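Home | Kitchen | Money at Home | Workshop | Archive

Keeping the mortgage folder in order

My mortgage file used to be a drawer, and before that it was a bag. When the fixed rate ran out, the bank wanted 37 pages from me, and I found most of them under the takeout menus.

Buy one accordion folder and write on the tabs in pencil. Mine say Rate, Payments, Insurance, Tax and Arguments. The last one holds letters to the bank and is the thickest.

Put the date your fixed rate ends on the outside, in large figures. Then put a reminder in your phone for four months earlier, at an hour when you're likely to be awake and in a decent mood. 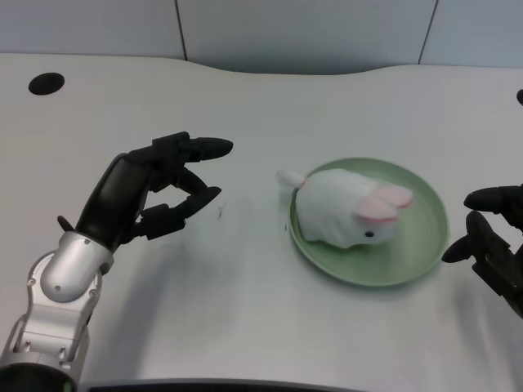
Once a year, in July, I take out the yearly statement and check it against my own payments. It takes one pot of coffee. Last time I found a $600 overpayment sitting there, earning nothing and apparently quite comfortable.

If you refinance, write every fee on a single sheet before you look at the new rate. Flora Ritchie, two doors down, was so pleased with hers that she missed $3000 in closing costs until the night before signing. She now owns a folder too.

Shred the offers that come in the mail. Keep the payoff letter forever, in a plastic sleeve, well away from the menus.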